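Fixtures & Display Help > Produce and Grocery > Stands and Bins

Artificial vegetables keep sliding forward on a sloped three-bin stand

Posted by plasitz_fixtures, 1st February
Viewed 2537 times

I look after a practice grocery corner in a training center in Flarkinstead. The main fixture is a wooden stand with stepped bins, and the stock is all artificial. The bins slope toward the front. Students take items out, put them in baskets, and return them at the end of the session, so everything gets handled several times a day.

Problems so far:

The potatoes migrate to one side of the top bin and leave the floor of the bin showing.

The long beans will not stay in their own section. They are one long bundle and they drape over whatever is next to them.

The round items roll when anything is removed from the front row.

I have tried a sheet of green paper grass in the bins. It looked fine for a week, then it bunched up at the front and the small items got caught in it. I do not want to glue anything down. I also do not want to buy a new stand. Is there a liner or divider that works on a slope with lightweight stock, and is there a better order for the bins? The inside depth from floor to rim is 3 inches.

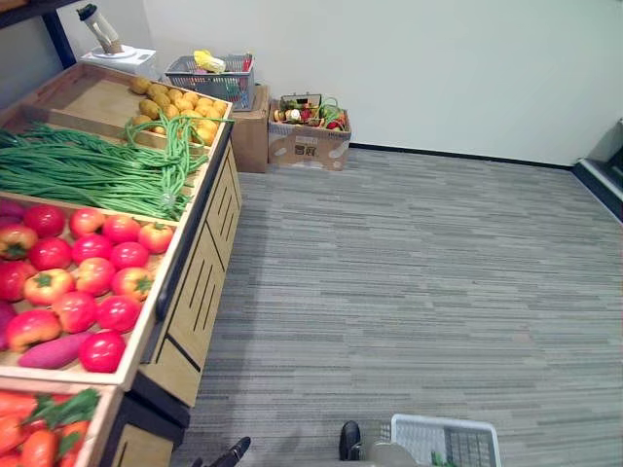 Bin order is the other thing I keep changing. The supplier's sheet puts root vegetables together at the bottom and everything else above, which does not suit the sizes I have. At the moment it runs potatoes at the back, then the beans, then tomatoes, then carrots lowest with the leafy tops on. A purple-pink sweet potato usually ends up in with the tomatoes, because it fits there and the students have no obvious place to return it. If somebody has a layout that survives a full day of handling, I would like to copy it.

3 replies

marinho_shopfit
Member since November

Two separate issues. Treat the friction first, then the layout.

Friction: use open-weave non-slip matting, the kind sold for drawers and toolboxes. Cut it to the inside of the bin, minus a quarter inch on each side so that it lies flat. Do not use the solid rubber type. Artificial fruit and vegetables with a glossy coating can stick to solid rubber when left in place for long periods, and the coating comes away when you lift them. Open weave gives less contact area. Hold the mat down with two strips of hook-and-loop tape, one at the back and one at the front, so it can come out for cleaning.

Fill: a bin that is too deep for its stock will always show bare floor on one side. Put a false bottom under the potatoes. Rigid foam board works. Cut it as a wedge, thick end at the front, and you reduce the slope at the same time. For a 3 inch rim I would go no higher than 2 inches at the front, otherwise the first row sits above the rim and rolls out. Check the angle with one round item before you cut the remaining wedges.

Tomatoes: same wedge, same mat. Place the front row stem side down if the calyx is molded on and stiff. It acts as a foot. If yours have soft fabric leaves this does nothing.

Beans: take them off the slope. A long flexible bundle has no stable position on an incline next to another bin. Either fold it once and tie it with a plain cotton band at both ends, or lay it in a shallow tray placed crosswise. A bundle shorter than the bin is wide will stay inside the bin.

The order is less important than people think. Heavy items low, rolling items behind the tallest rim, long items crosswise. Carrots at the bottom are fine. Point all the tops the same way and they lock together.

beanrow21

we just used a towel

folded, under everything. works ok. wash it sometimes

lusuver_displays

Agree with the matting. I disagree on hook-and-loop tape if the bin floor is raw wood, as the adhesive pulls fibers out when you remove it. Staple a thin batten across the back and tuck the mat under it. The front edge can be left free.

On the sweet potato: give it a location or take it out of stock. A single odd item with no home will be returned to a different bin each time, and the students will start doing the same with other items. A divider is enough. Cut a strip of quarter-inch board to the depth of the bin, notch it over the front rim, and leave the back end loose so you can shift it when quantities change. Anything purple goes on one side of it and the tomatoes on the other.

Label the inside face of the rim as well as the front. People returning stock look down into the bin and do not read the outside.

Clean the coated items with a damp cloth and a drop of dish soap. Dust makes them slide more. Let them dry fully before they go back on the mat.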